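Orell Annotator – Benutzerhandbuch
Zuletzt aktualisiert: April

4.3 Kontaktsegmente prüfen und freigeben

Der Abschnitt setzt voraus, dass die Sequenz importiert und die Handerkennung (Modul Dernska) durchgelaufen ist. Geprüft werden die Segmente, in denen eine Hand über ein Tuch oder direkt auf ein Objekt wirkt.

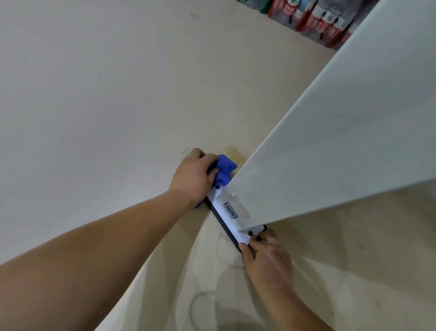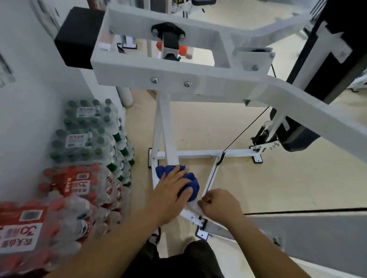 Blaues Tuch an der linken Hand; die rechte Hand greift jeweils ohne Tuch.

1. Sequenz in der Projektliste öffnen und in die Ansicht »Kontakte« wechseln. Die Zeitleiste zeigt für jede Hand eine eigene Spur.

2. Spur »Links« auswählen. Steht die Kontaktklasse auf »Hand–Objekt«, obwohl Stoff dazwischenliegt, auf »Hand–Werkzeug–Objekt« umstellen. Das Tuch erhält die Werkzeug-ID, die Oberfläche darunter die Objekt-ID.

3. Spur »Rechts« auswählen und die Rolle festlegen: »Halten«, »Abstützen« oder »Bearbeiten«. Bei lockerem Griff bleibt die Rolle zunächst auf »Unbestimmt«.

4. Maske des Tuchs kontrollieren. Falten zwischen den Fingern werden vom Segmentierer häufig der Hand zugeschlagen. Korrektur mit dem Pinsel, Kantenglättung auf Stufe 2.

5. Segmentgrenzen setzen. Beginn ist das erste Bild mit Kontakt, Ende das letzte. Unterbrechungen von weniger als 12 Bildern werden nicht getrennt.

6. »Segment freigeben« wählen. Der Status wechselt von Gelb auf Grün.

Hinweis: Verformbare Objekte haben im Schema keine 6D-Pose. Das Feld »Pose« bleibt leer. Ein Eintrag führt beim Export zu Fehler E-POSE.

Hinweis: Weiße Bauteile vor hellem Boden liefern schwache Tiefenkanten. In diesem Fall unter »Einstellungen > Tiefe« den Filter »Hellow« aktivieren und die Maske neu berechnen lassen. Manuelle Korrekturen an derselben Maske gehen dabei verloren, deshalb Schritt 4 danach wiederholen.

ACHTUNG: Freigegebene Segmente werden beim nächsten Abgleich in den Trainingsbestand übernommen. Eine Rücknahme ist nur mit der Rolle »Prüfer« möglich und erzeugt eine neue Versionsnummer.

Der Export der freigegebenen Segmente für den Planer ist in 4.4 beschrieben.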